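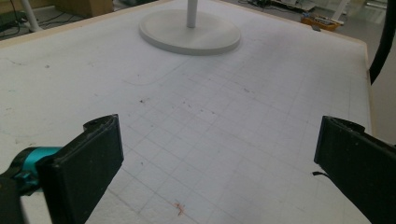 Radirora Hand Gripper, two-finger

If you have ever wondered whether a machine could clear your table, fold the dish towels or sort a drawer of mixed screws, the Radirora is a good way to find out how far along things are – and how far there is still to go.

You hold it, you do the chore yourself, and the recording of your movements becomes practice material for a robot arm fitted with the same two fingers. Radu Crăciun designed it at our shop in Drestville after a long August of trying to teach an arm to wipe a counter by typing in positions, which he doesn't recommend to anyone.

So, can machines do chores yet? A few, on a good day. Customers tell us that picking up cups and setting them on a rack goes well after a couple hundred tries. Wiping up crumbs is slower, and a fitted sheet is still beyond everybody we know. On the shop floor, loading parts into a tray is the job we'd start with. Please don't buy this expecting a housekeeper!

What comes in the box
Hand gripper with 2 black fingers fitted
Spare finger pads, 2
Data cable and wrist strap
Printed guide with 50 starter chores

Weight: 600 grams

The finger pads do scuff with use, and light marks are nothing to worry about. Change them when things begin to slip. The Kudalari arm mount is sold separately, and so is the Hrytsenko carrying case, which fits the gripper with its cable attached.

Questions before ordering are always welcome, even long ones. Write to the shop and tell us which chore you have in mind.

Page updated 6 March 2019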